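Chapter 4
Where Does the Color Come From?

My first job out of school was in the dye house at Warnley, and on day one I ruined 80 yards of perfectly good cotton. I had the recipe right, I had the temperature right, and I tipped the salt in far too early because I wanted to get to lunch. The cloth came out looking like a thundercloud. My boss, Nelly Cabrera, hung a piece of it over my desk and left it there until September!

So I have a soft spot for this chapter. By the end of it you should be able to look at a piece of cloth and make a decent guess at how it got its color (or whether anybody colored it at all). Plenty of fibers have a shade of their own before a dyer ever touches them. Raw cotton is creamy, flax runs from gray to straw, and jute goes from pale gold to brown depending on how it was soaked and stripped.

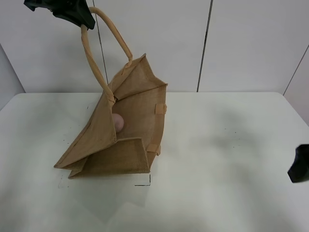 Figure 4.1 A jute tote bag. Note the coarse weave and the sandy brown shade.

If you want a bright color on jute you have a fight on your hands. It holds a lot of lignin, the same stuff that stiffens wood, and lignin yellows in sunlight. Bleach it hard enough to get a clean white and you weaken the fiber. We'll come back to this in Section 4.5, where Kenneth Shearer's fading tests get a few pages to themselves.

Now, words. People say "color" when they mean three different things, and in a dye house that starts arguments. Hue is the family (red, blue, green). Value is how light or dark it is. Chroma is how strong it is, and it's the one beginners mix up with value. Take a strong pink, gray it down without making it any lighter or darker, and you've lowered the chroma and left the value alone.
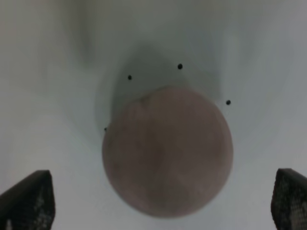

Figure 4.2 Dusty pink against white: a color of low chroma.

Try Exercise 4.2 before you go on, please. It takes 60 minutes and a box of crayons, and I promise it'll save you grief later.

Back to cloth. Khaki is my favorite shade to teach with, mostly because it's so easy to get wrong. It's a yellow with the life taken out of it, and a tiny slip toward red or green jumps out at you the moment two pieces are sewn side by side. 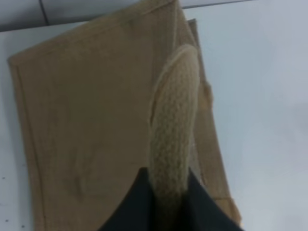
At Swanson we matched khakis in batches of 1000 yards, and we checked every batch under 2 lamps, one like daylight and one like a store. A pair of swatches can agree beautifully under the first and look like strangers under the second. The name for that is metamerism, and it's where Section 4.1 begins.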